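Budgeting for a second two-arm bench: what did you forget the first time?

Posted in: Workshop & Kit > Buying and Planning

skoltero_dan

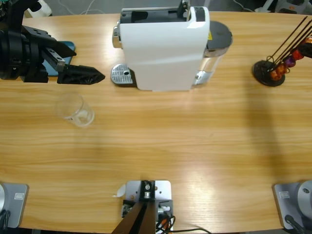 We have one bench running and I have been asked to price a second for October. The work stays as it is, loading capsules and setting a glass on the drip tray, all table-top and all light. My first list has two arms, grippers, mounts, a table, a PC and 12 spare fingertips. What did you leave out that cost you later?

rillwood_mk

Cables and power. We put nothing down for either and ended up spending £120 on leads, clips and a decent switched block. Put in a line for mounts as well. If you ever move the arms you will want spare plates.

Doucet

Consumables. If the job uses real capsules, someone has to buy them. We went through 60 in the first fortnight and they came out of the tea money until accounts noticed.

skoltero_dan

Good point, I had no line for that. Can you reuse them if the machine never runs a cycle?

Doucet

Yes, until they dent. The foil goes first on ours. I would still budget for new ones.

Paavo Koivisto

I would question the second bench before the spares. Ours at Groltton sat idle half the week for want of people to run it. A second set of arms does not help if you have one trained operator. Spend the money on hours.

rillwood_mk

Disagree. With one bench, a failed joint stops everything. Our last repair took the supplier three weeks. A second bench is also your spares cupboard.

Paavo Koivisto

Then buy one spare arm and keep it on a shelf. You don't need another table, PC and set of cameras for that.

skoltero_dan

The spare arm is quoted at £1145, without the gripper. I can get that through without a second signature, so it may be the quicker route whatever we decide. We have two people trained at present and a third starting.

rillwood_mk

Ask if the quote includes the mount and the power supply. Ours did not.

Paavo Koivisto

With three people I would be less against it. Log how many hours the present bench is in use for a month and put that in the request.

skoltero_dan

Will do. I'll order the spare arm now and hold the rest until I have the hours. Mount and power supply are not in the quote, I have just checked.

Last updated: October

Related threads
Wooden table or aluminium profile for light arms?
Gripper fingertips: print or buy
Who pays for consumables on shared benches
Cable routing at the table edge
Supplier repair times, add yours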